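News > Consumer > Product Safety

Last updated Monday, 4:10 p.m.

Runda widens recall of toy storage sets

Runda has extended its recall of Nitetti toy storage sets to all units sold through the Drudthorpe warehouse, bringing the total to 3937. The first notice, issued in July, covered 1000 sets from a single production run.

The fault concerns the lid hinge. Under repeated loading the hinge pin can work free of its socket, leaving a part small enough to be swallowed by a child under 36 months.
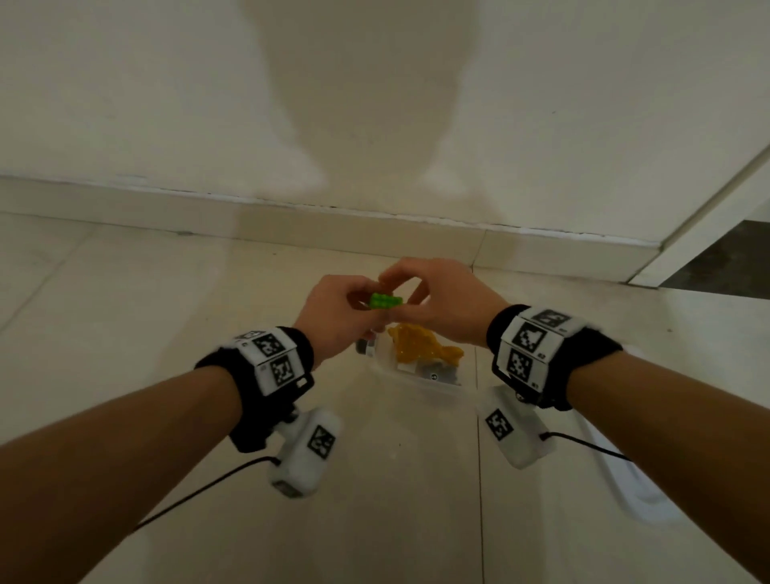

Gijs Jansen, compliance manager at Runda, said the pin was cut shorter than the drawing specified. "The tolerance was exceeded on one tool, and output from that tool was mixed with later stock," he said. The company has received 10 reports of detached pins. No injuries have been recorded.

Tests were carried out by the Figueiredo laboratory. Its lead engineer, Inês Simões, said samples from the later runs failed at a lower rate than the first batch but still fell short of the limit - enough to justify the wider recall.

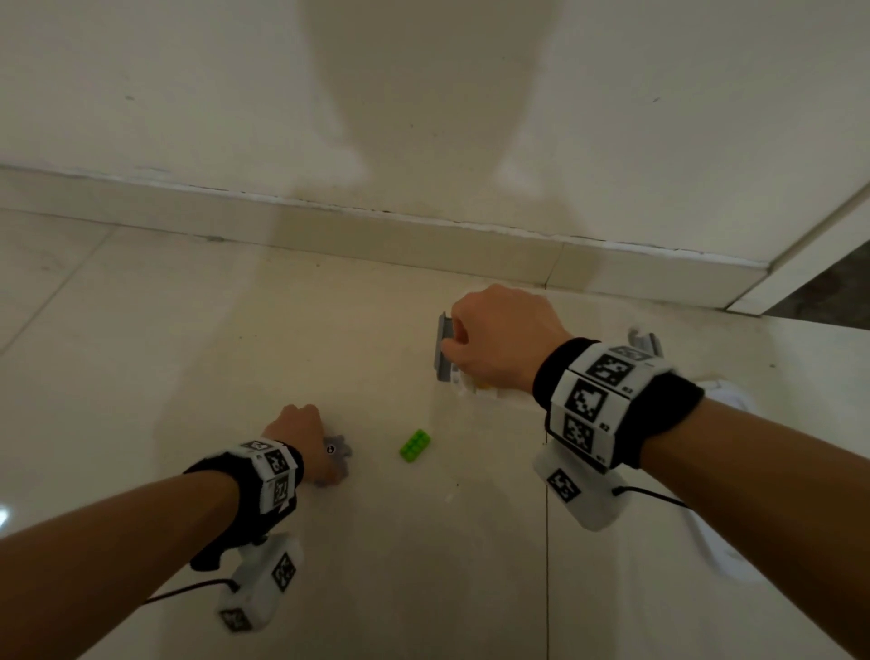

Small objects on a tiled floor beside a white wall.

Owners should remove the lid and keep it away from children. The box may still be used without it. Replacement lids will be mailed free of charge on receipt of the batch code, which is molded into the base. Proof of purchase is not required.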